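Sorting Small Toys on the Play Mat
By Yaw Fiadzo
Jun 5, 2021

If your living room is anything like ours in Gondisstead, the play mat is where every tiny thing in the house ends up sooner or later. I used to sweep it all into one big tub at bedtime and call it done, and then of course spend the next morning digging for one particular trinket while a small person stood beside me, getting more and more upset. We do it differently now, and I'm happy to share how!

Start by getting everything onto the mat, including whatever has rolled under the couch. A padded mat is a lovely place to sort (quiet, kind on the knees), and if yours has big printed squares like ours, you can give each kind of thing its own square. Stickers and paper bits go on one, little round things on another, and so on. Don't fuss over the groups. Children have their own ideas about what belongs together, and theirs are usually easier to remember.

Next, choose one box with a lid and a clasp and open it right there on the mat. Put the flat packets in along one side so they stay upright, then the loose pieces, and leave anything with a picture on it for last, picture side up.

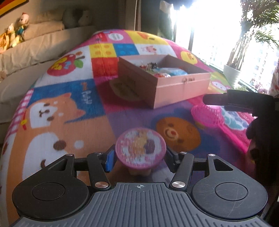 What should I do with the pieces that don't fit?

Set them aside in a paper bag with the month written on it. Ours says August on the one from last summer, and when we opened it again we kept only 9 things and passed the rest along to my cousins.

Once the box is full, press the lid down gently. If it won't close, take something out and try again, and please don't force the clasp, as I did with our first one. Then shake out the mat, wipe it with a damp cloth, and let it dry flat before you roll it up. The box goes on a low shelf where little hands can reach it.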